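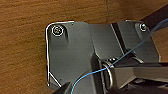 *Fig. 1. Dark gray plate on wood, with a screw at the upper left corner.*

## Do "repairable" labels mean anything?

Orysia Hladun and Preben Kárason

Our class was asked whether repair labels help shoppers. We went in doubtful and came out more doubtful. The Dalmont label, which three shops in Ustunard now use, scores a product out of 20. A high score is supposed to mean you can fix it at home. We read 12 score sheets and found that most of the points went to having a manual online.
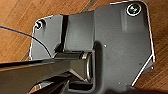
The label says very little about how a thing is held together. Glue and screws get the same box on the form, and the person filling it in is usually the seller. That seems like a big hole to us. A round screw head sitting in a round hole, like the one in Fig. 2, at least gives you somewhere to start, and we would give points for it. Dalmont doesn't. It also doesn't ask if the screw fits a common driver.

We also looked at the Lykkegaard survey, which is quoted on every Dalmont leaflet. It had 832 replies, but only 400 of those people had ever tried to repair anything. The leaflet leaves that out. Preben thinks the number is still useful – Orysia does not, and we didn't settle it. 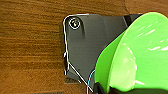 ## What we could not check

We wrote to Nenero twice asking how its kettles got such high scores and got no reply. We also had no way to test whether spare parts arrive when ordered. Our guess is that the label mainly helps sellers, but we only read the sheets we could get in September.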